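Chapter 4
Where Does It Go? Inventory and the Problem of Stuff

Every business that sells things must first own things, and owning things is where the trouble starts. Things need shelves. Shelves need rent. The rent is due whether or not anyone in January wants a garden hose.

Consider Climemell, a small maker of camping gear. Its owner once bought 600 tent poles because the price per pole dropped at that quantity. She sold 42 of them. The rest were a bargain, and they remained a bargain for years, leaning against a wall she was paying for.

Accountants list unsold goods as an asset. Warehouse managers tend to use a different word. Both are describing the same pile, and in this chapter you will learn to see it from either side. We begin with carrying cost, the price of keeping an item until somebody wants it. Section 4.2 takes up the reorder point: how low should a stock fall before you buy more? Section 4.3 deals with shrinkage, a gentle term for goods that the books say you have and the shelf says you don't.

You will need the gross margin formula from Chapter 3. If you skipped it, it is still there.
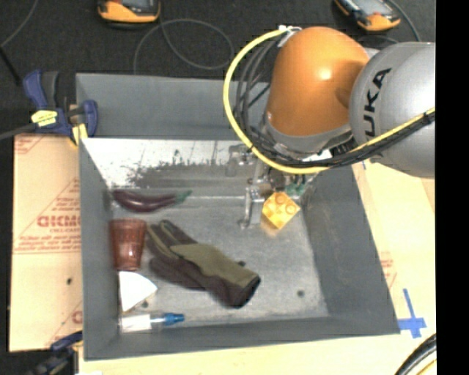

Farzana Afridi
Lecturer in Business Operations and lead author, Chapters 4 to 6

My first job was in the stockroom at Fluster, a gift shop with one narrow staircase and a great faith in scented candles. The computer said we had 63 of the large lavender. I found 20. My manager asked me to look again, which I did, with the same result and a headache.

Keep that stockroom in mind as you read. Most of the formulas ahead are short, and the arithmetic is no worse than splitting a restaurant bill. The hard part is getting a true number to put into them.

Key terms: carrying cost, lead time, reorder point, safety stock, shrinkage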